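2023-06-30

Progress report, Skavard Sessions (record + release support for Lui)
To: Zubaida Kazmi
From: Natália Dvořáček

Quick one, between mixes. Short version: record nearly done, money ok, one live date moved.

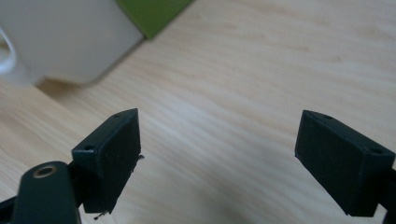
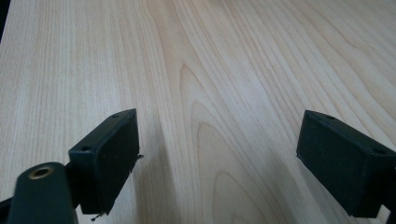 **Recording.** 11 tracks tracked at Hadside, nine mixed. Vocals on the last two need redoing, Lui had a throat thing for most of the month and the takes sound tired. Booked two more evenings. Mastering after that, same engineer as the EP, same rate.

**Single.** "Clarthorpe" went out as planned. 628 pre-saves, well over what we put in the application. Three local radio plays that we know of, one blog review (kind, a bit short). The remix is late. Producer has the stems, says next week, has said that before. If it doesnt come we go with the dub version we already have.

**Live.** Two warm-up sets done. First one thin, almost 30 people, sound poor, monitor died in the second song. Second much better, sold out the small room, people stayed for the DJ set after. Third date pushed to August, venue double booked us. They're covering the poster reprint.

**Workshops.** Beat-making afternoons for under-18s, four of six held. 32 sign-ups in total. Waiting list for the last two so we may split the group if we can get a second set of decks. Asking around.

**Budget.** Studio line slightly over from the extra evenings, travel well under. Would like to move the differnce across, please confirm by email so I have it in writing. Receipts in the shared folder, taxi ones still to scan.

**Need from you:**
- ok on the budget move
- logo file for the sleeve, the one I have is tiny
- do you want guest list for August, and how many

Next report once masters are back. Rough mixes whenever you want them, just don't pass them on yet.

Natália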